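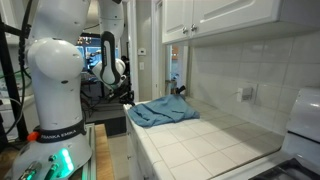
Arm and gripper check, kitchen bench – my comments

Checked by: Rosário Pinheiro
Date: Mar 23, 2024
Reason for check: first session swapping between the stock hand and the two on loan (the Kolov and the Ueda)

I've kept the same headings as the September sheet so you can lay them side by side. OK means OK, and where I've rambled on, sorry, there's usually something in it.

1. Base bolts and table
OK. All four tight, no rocking when I leaned on it. Please keep mugs off the wooden top!

2. Emergency stop
OK. Pressed it three times with the arm moving slowly and once at normal speed. It stopped every time. The button lead is a bit short if you like to stand by the stove end, and I do, so a longer one is on my wish list.

3. Cables
Needs attention. The run down the black post is fine and nothing pulls at the base, but the lead to the Ueda goes tight when the wrist turns right round. I've put an extra tie on it and limited the wrist for now. Don't take the limit off until the new lead turns up.

4. Gripper mounting
Stock hand: OK.
Kolov: OK, although one of the screws is a pig to reach (use the short key, the long one fouls the wrist).
Ueda: OK after a second go. I hadn't seated the plate properly the first time and it sat a hair crooked – have a look along the edge before you tighten up.

5. Fingers and pads
Stock hand: pads worn at the tips, still usable.
Kolov: like new. Lovely and grippy on cloth, almost too grippy, it doesn't always want to let go.
Ueda: small nick in the left pad. Not a safety thing, but write it down so we don't get blamed for it when it goes back.

6. Pinch test
OK for all three, using the foam block and never a finger. I set the force limit at 69 N for the stock hand and left the loan ones on their makers' low setting. The Kolov closes quicker than I expected and made me jump, so hands well back on that one.

7. Clearance over the worktop
OK. The lowest point is set 200 mm above the tiles for free moves and it only goes under that when it's picking. The rounded front edge is where I'd expect a knock, particularly coming in low for a cloth, so I ran that approach by hand first. No contact.

8. Stove
Off at the wall, checked twice. Goes on the list every single time, even if you're only there for five minutes.

9. Controller
Tried the Stonitz box against our usual one. Both stop cleanly. The Stonitz lost its speed setting after a restart and came back at 100 per cent, which I did not enjoy at all. Fail until Trondport send us a fix. Usual controller only, please.

10. Floor and walkway
OK. One loose cable by the desk, taped down.

Result: fine to run with the stock hand and the Kolov. Ueda with the wrist limit on. Stonitz unplugged and labelled.

Still to do: new lead for the Ueda, fresh pads for the stock hand, email Trondport about the restart.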